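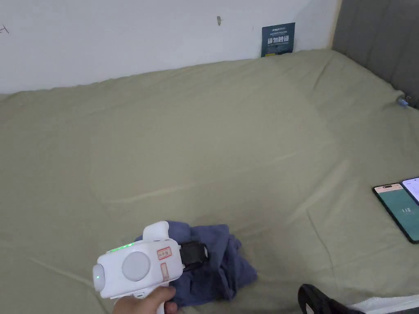

the green sheet, bed shoved up against the wall

vija_l
OK so I finally bought the Usano fitted sheet in sage and I love the color, but I can't get it flat! It bunches along the right, up toward the headboard, and I get diagonal folds at the bottom left. I've redone it 2 times since breakfast. Is it the wrong size or is it me?

sibiya_fan
Looks fine to me? Those are soft wrinkles. Sleep on it and they're gone.

Ngân Kim
Disagree, I think it's a size too deep. I had the same thing with my Brudelora set until I measured the mattress. How thick is yours?

vija_l
9 inches, and the pack says up to 15 I think. Hmm.

Ngân Kim
Yeah, there you go. Get the shallow one, or try those elastic straps that run corner to corner underneath (mine were 5 bucks).

dozy_pete
Straps are a pain, they pop off every time you change the bed. Pull it out from the wall and do the wall side first, then tuck.

vija_l
Pete, the bed weighs a ton with that headboard on it, but I'll try tonight.

sibiya_fan
Still say leave it. Love that padded gray with the green btw, is the thread count 400?

vija_l
Yep, 400!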